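Last updated: March 6, 2023

We use cookies to remember your settings. Accept / Manage

Bathroom thread, because I'm far too pleased with a sink and my family have stopped listening.

First up, the stone! I wanted plain white for ages, then saw a beige and grey marble slab at Tondale with tan running through it and that was that. I'd have walked home with it under my arm if I could.

Basin is undermount, so wiping down means one sweep of the cloth straight over the edge. No rim, no grubby line of sealant round the top. Bliss!!
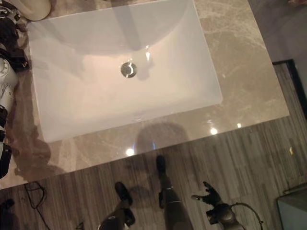

Telmo Sepúlveda wants to know if toothpaste marks marble, and says his went dull by the tap in 2 years.

Fair point Telmo! Lemon and vinegar are the ones I worry about more. Mine gets warm water, a drop of washing-up liquid and a dry cloth after. Nothing gritty.

Pop-up drain: lift the cap out and clean under it. Do it before breakfast, not after.

Still to sort: towel hooks, a soap dish (the Felent one is 13 quid, tempted), and somewhere for the spare loo roll. Ideas please!

© Hamen | Contact | Back to top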